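Section 4: Setting up scan-to-folder and scan-to-email

Read this section before you touch the control panel. The quick start card in the box says scanning takes five minutes to set up. It can, on a network with no passwords, no firewall and one computer. Most offices have all of those things and more, so allow 45 minutes and have your network details written down.

The instructions apply to the Furley desktop and floor-standing units with firmware from October or later. Older firmware has the same menus in a different order, and two of the options are missing altogether. To check yours, press Menu, then Device, then About. If the screen shows a version but no month, you have the old firmware. Update it first (Section 9).

4.1 What you need

The printer's IP address. Print a network report if you don't know it.
The administrator password for the printer. The default is on the label inside the rear door. If it still works, change it.
A shared folder on a computer or server that stays switched on.
A user account with permission to write to that folder.
For email, the outgoing server name, port and login from your mail provider.

Note: The Urnorik setup assistant on the disc claims to find all of this for you. In our testing it found the printer's address reliably and guessed at the rest. Treat what it fills in as a suggestion and check each line.

4.2 Create the scan account

Don't use your own login. Your password will expire one day, scanning will stop, and the error on the panel will say "Connection failed", a message the printer also uses for six unrelated faults.

1. On the computer that holds the folder, create a new user. Keep the name short, with no spaces.
2. Give it a password with letters and numbers only. The panel accepts symbols, but some of them are not sent correctly.
3. Share the folder and give the new user read and write permission.
4. Give the same user the same permission under the Security tab. Both are needed. Skipping the second is the most common reason for a folder that can be seen but not written to.
5. Log in as that user from a different computer and save a small file in the folder. If this fails, the printer will fail too, and there is no point going on until you have fixed it.

4.3 Add the folder to the printer

1. Open a browser and type in the printer's IP address.
2. Log in as administrator. Your browser may warn you about the certificate. The printer signs its own, so the warning will appear every time until you install a proper one.
3. Go to Address Book, then New, then Network Folder.
4. Enter a display name. Only the first 23 characters show on the panel, whatever the web page lets you type.
5. Enter the path. Use the computer's IP address in place of its name for now. You can try the name later, once everything else works.
6. Enter the user name and password from 4.2.
7. Press Test. Wait for the result before you press Save, or the page will discard the password without telling you.

Caution: A green tick after the test means the printer could log in. It does not mean it could write a file. Scan a real page before you tell the office it's ready.
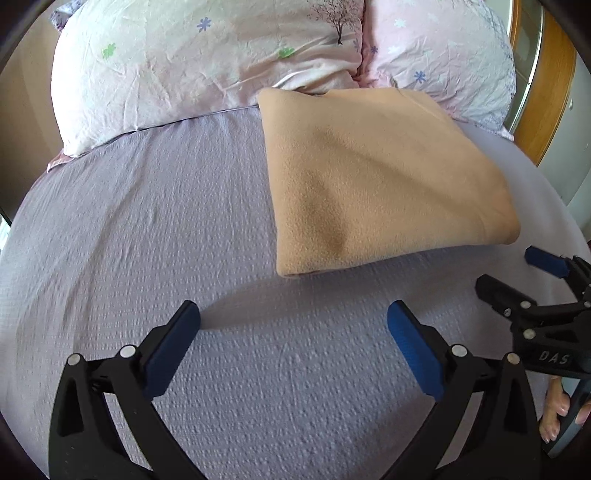 4.4 Choose sensible defaults

The factory settings are colour, high resolution and one file per page. They make the samples look good and will fill a shared drive in no time. For ordinary office paperwork, change them as follows.

1. Go to Scan, then Default Settings.
2. Set Colour Mode to Greyscale. "Auto Colour" is supposed to choose for you, but it treats a coffee stain or a blue signature as a colour page.
3. Set Resolution to 300. Go higher only for photographs or very small print.
4. Set File Type to PDF, multi-page.
5. Leave Skip Blank Pages off. It will drop pages with faint pencil or a light stamp, and you won't be told which ones.
6. Press Apply, then restart the printer. The manual for the previous model said a restart wasn't needed. It was.

Searchable PDF is offered as a paid extra through the Gaete licence. Run the trial on your own documents before buying. It copes well with clean typed pages and poorly with forms, faxes and anything handwritten.

The document feeder is rated at 50 sheets. That is for new paper of standard weight. With folded or previously stapled originals, load less and fan them first.

4.5 Scan to email

1. Go to Network, then Outgoing Mail.
2. Enter the server name and port. If your provider requires encryption, choose it here before entering the login, as changing it afterward clears both fields.
3. Enter the sender address. Many providers reject mail when this doesn't match the login.
4. Set Maximum Message Size to suit your provider's limit. If you leave it at Unlimited, large scans will be refused by the mail server and the panel will still say "Sent".
5. Set the clock and time zone. Secure connections fail when the date is wrong, and the factory clock usually is.
6. Send a one-page test to an address outside your own organization.

Note: The scan log keeps the last 3000 entries and then overwrites the oldest. If you need a record for audit purposes, export it yourself. The automatic export option writes an empty file when the destination is offline and counts that as a success.

4.6 About cloud scanning

The panel shows a Semetti button even if you have never signed up. Pressing it sends nothing until an account is linked, but it does invite anyone standing at the machine to link one, including a personal one. To remove it, go to Panel, then Home Screen, and clear the box beside Cloud Services. Check again after each firmware update, because updates put it back.

4.7 If scanning stops working

Check these in order.

1. Is the computer with the folder switched on and awake?
2. Has its IP address changed? Reserve it on your router to stop this happening again.
3. Has the scan account been locked or its password changed?
4. Is the drive full?
5. Has security software on the computer been updated recently? Turn off its file sharing rule briefly, test, and turn it back on.

Resetting the printer to factory settings is not on this list. Phone support may suggest it early. It erases the address book, and it rarely fixes a fault that lives on the other end of the cable. Export the address book first if you are talked into it (Section 8).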